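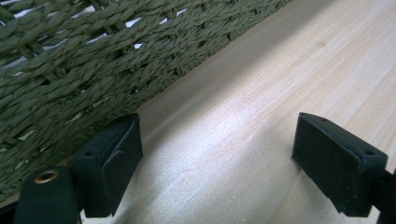
Pramon publishes its good practice guide for hand-held gripper work

Findham, 14 May 2023 – We've written down our rules, and from today anyone can have them. The Pramon guide to good practice with hand-held grippers is out, it's free, and it runs to 31 pages (I did try to get it shorter!).

A bit of background first. At Pramon we record people doing everyday handling jobs with a gripper held in the hand, with a camera mounted on it, and those recordings are used to teach robots how to do the same sort of thing. For a long time our house rules lived on a whiteboard, in a few emails and mostly in people's heads. Then our partners at Opoku asked if they could see the written version, and I had to admit there wasn't one. That was last November, and I've been writing it ever since.

The guide is split into 7 chapters. The one I get asked about most is on surfaces. Woven cord and pale wood are a good test of anyone's patience, as the cord has loose fibres that can snag and the wood can throw back a lot of glare when the light falls the wrong way. Our rule is simple enough – check both pads before you start, wipe off any dust, and look at the light from where the camera sits, which may be quite different from what your own eyes are getting. If there's glare, write it in the log. We don't throw a recording away just for having a shiny patch in it, as robots will have to cope with shiny patches too, but whoever uses it later ought to know.

There's also a chapter on marks and damage, and I'm quite proud of that one. It sets three checks for any piece of furniture that comes through the door: before work, at the halfway break and after. If a strand has lifted or a board has picked up a scratch, it goes on the sheet with the time and the name of the piece. No blame attached, please! We found people wrote far more on the sheet once we took out the box marked "person responsible".

Then there's consent and privacy, which got longer every time I went near it. Anyone who might be recorded has to be told beforehand, in plain words, and they can change their mind later. Post, screens and family photos are put away before the camera goes on. If something slips through, the recording is pulled that same day and looked at by a second person.

Opoku tried out the draft at its Bovesmont workshop, and the log sheets from 1,000 recordings came back to us with plenty of scribbles in the margins. Lots of those scribbles are now rules. The bit about resting your wrist came from there, and so did the one about checking the pad screws before each session.

I should say this is a guide and has no legal force. It doesn't replace the safety rules where you work, and where the two disagree, follow the stricter one. We plan to bring out a revised version in November, so if you spot something daft or missing, do tell us.

Printed copies can be picked up from our front desk in Findham, or ask the Pramon press office and we'll send you the file. We're happy to talk to trade papers, colleges and anyone else who's thinking of writing their own rules – bring your questions and we'll put the kettle on.

ENDS

We use cookies to remember your settings and to see which pages get read. Accept all | Manage cookies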